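Wanted: two or three people to help finish a two-armed robot bench in a shared workshop

The Brudus bench needs more hands! We're a small group of hobbyists building a pair of robot arms around one table in the back half of Colness, the shared workshop on the canal side of town, and we've reached the stage where the fun jobs are piling up faster than we can get to them. If you like tinkering and you can spare an evening or two most weeks, please read on.

What we're building

Brudus is a tabletop setup for everyday chores. Pull open a drawer, put something in it, close it again. Move a plate from one spot to another without tipping it. It sounds like nothing until you try to get a machine to do it, and then you find yourself at eleven at night arguing about how far a gripper should open before it goes near a handle (we love this, and you might too).

You drive an arm by hand through a job, the computer records the arm's movements along with the camera video, and later a trained program has a go at the same job alone. We have 2912 recordings saved so far. 769 of them are drawer jobs, and those are the ones giving us the most trouble. Closing is going well. Opening is hit and miss, and we would love a fresh pair of eyes on it.

The control software is our own and it's called Dillik. It's written in Python, it's messy in places, and it has grown one feature at a time. The motion side is solid. The part that sorts and labels recordings badly needs somebody who enjoys tidying.

Who we're looking for

A software person. You should be comfortable reading other people's Python and not too shy to rewrite it. Knowing some machine learning would be great, but we can teach you what we've learned so far. First job: the labeling screen, which currently takes 8 clicks to throw out one bad recording. We'd like 2.

A mechanical person. Brackets, fingertips, mounts, cable routing. If you can draw a part, print it, hate it, and print it again, you'll fit right in. Colness has two printers, a drill press, a band saw and a decent supply of aluminum extrusion. First job: better fingertips for gripping thin edges, and after that a proper path for the cables, which still hang more freely than any of us would like.

Somebody for setups and recording. This one needs no technical background at all, only patience and a steady hand. You'd lay out the objects for each round, drive the arm, and write notes on what went wrong. Good notes are worth gold to us. People who sew, cook, draw or play an instrument tend to pick up the driving quickly, and people who have never touched a robot often come up with the best tasks.

What an evening looks like

We open up at 6:30 and run a short check of both arms and the emergency stop. Then we agree on one task and stay with it until the break. Layouts stay simple on purpose. A typical one is the wooden drawer box by the back wall, a plate in the middle of the table, and a white block on either side of the plate, one in front and one behind.

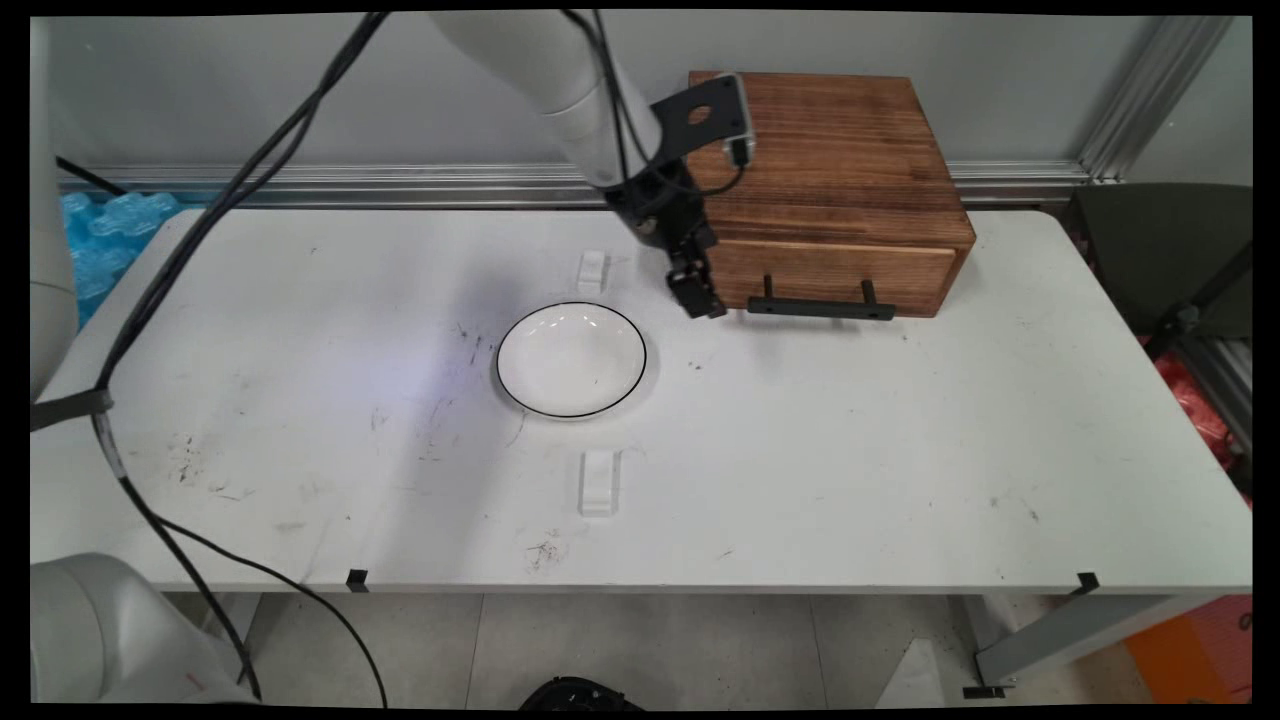 After the break people split up and work on whatever they like – code, printing, soldering, or more recording if the first half went well. We stop at 9:30 and pack up together. You're welcome to stay and use the rest of the workshop if you're a Colness member.

What you get

There's no pay, so please don't quit anything for us! Your Colness membership is covered from the project budget for as long as you're on the build, and so are materials. You get your own login for Dillik, and you can use your own recordings for school work or a portfolio. Parts you design are yours to share as you see fit. There is soup on most evenings.

The small print

You need to be 16 or older, and anyone under 18 needs a signed form from a parent. Everyone does the workshop safety introduction before driving an arm. It takes an hour and we run it on the spot. Long hair gets tied back and loose sleeves get rolled up. The bench is on the ground floor, step-free from the yard, and you can drive the arms sitting or standing.

We'd like people who can stay until at least December, when we plan to bring the bench to the open evening at Toprak, the community hall across the bridge. We want visitors to be able to hand it a spoon and watch it go in the drawer. It may take us right up to the last night.

How to join

Leave a note in the Brudus box by the Colness front desk, or write to us through the contact form on the workshop's page with "Brudus" in the subject line. Tell us which of the three roles appeals to you, which evenings you're free, and one thing you've made or fixed, however small. A mended chair counts. We answer everybody, and you're welcome to come watch for an evening before you decide.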